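How Does a Town Buy a Robot?
Learning pages for young readers
Published by the Mudar Centre for Public Learning
November 8, 2023

Most people will never buy a robot, but organizations sometimes do. A library, a school board or a food market may decide that a machine could help its staff. Buying one takes a lot of planning, and much of that planning is arithmetic.

The Prallen Community Market began its planning in May. The market fills grocery orders for 342 households, and it wanted to know whether a robot could place vegetables in baskets. Before spending any money, it wrote down the job it wanted done. This is called a statement of need. A good one is short and plain: "Take a vegetable from the shelf. Put it in the basket. Do not bruise it."

Next, the market looked at the work itself. Produce comes in many shapes, and a robot's hand must suit all of them. 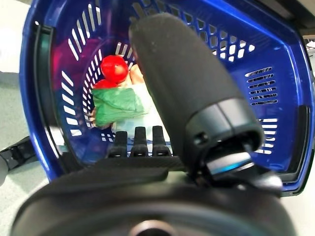
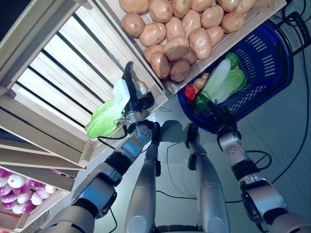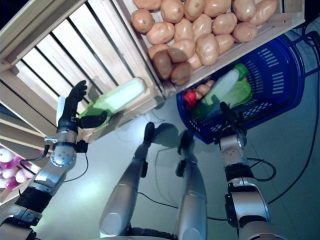
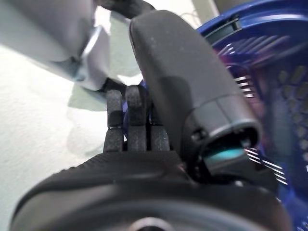 Robot grippers and hands at work, with a blue basket close by.

A hand is often priced separately from the rest of the robot. Some hands have two fingers and some have five. A buyer should ask what each kind can hold, how it is cleaned and how long a new one takes to arrive. The market sent a list of 22 questions to two suppliers, Plemico and Omerović, and compared the answers side by side.

The price of the robot is only one line in a budget. There are other lines as well:

Spare parts, such as fingers and cables
Training for the people who will work near it
Electricity
Floor space – a robot needs room to move its arms
Repairs, once the warranty has ended

A warranty is a promise from the seller to fix certain problems for a set time. The market was offered 49 weeks by one supplier and 57 weeks by the other. The longer warranty cost more, so the market had to decide whether the extra weeks were worth the extra money.

Many buyers ask for a trial first. During a trial, staff write down what the robot picks up, what it drops and how often a person has to help. Those notes are kept and read again when the budget is being settled.

Try it yourself

Choose a job at home or at school, such as putting away books. Write a statement of need in three sentences. Then make a list of everything you would have to pay for in the first year, and put a star beside the things you would have to pay for again in the second.

Words to know

Budget: a plan for how money will be spent.
Supplier: a business that sells goods to others.
Gripper: the part of a robot that takes hold of things.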